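Kitchen Safety Notes: Assistive Arms and Benchtop Ovens

Residents using a Pateck assistive arm should note a fault reported at the Skirnville units in August. The gripper closed on the oven door handle, stalled at partial opening and did not release. The door remained ajar with the element on for 27 minutes. 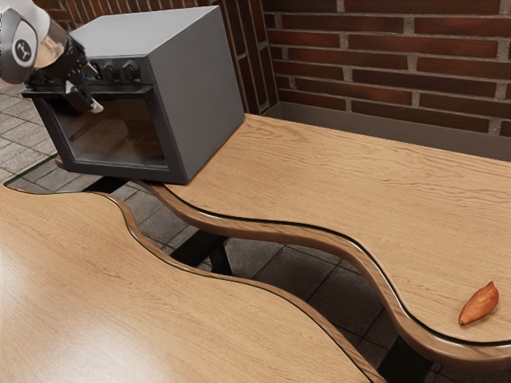
Simulated view: gripper near the handle of the toaster oven.

If the arm stalls, press the emergency stop first, then switch off the oven at the power point. Do not pull the fingers apart by hand. Keep tea towels and packaging off the bench. Faults should be reported to Branislav Matoušek, extension 331.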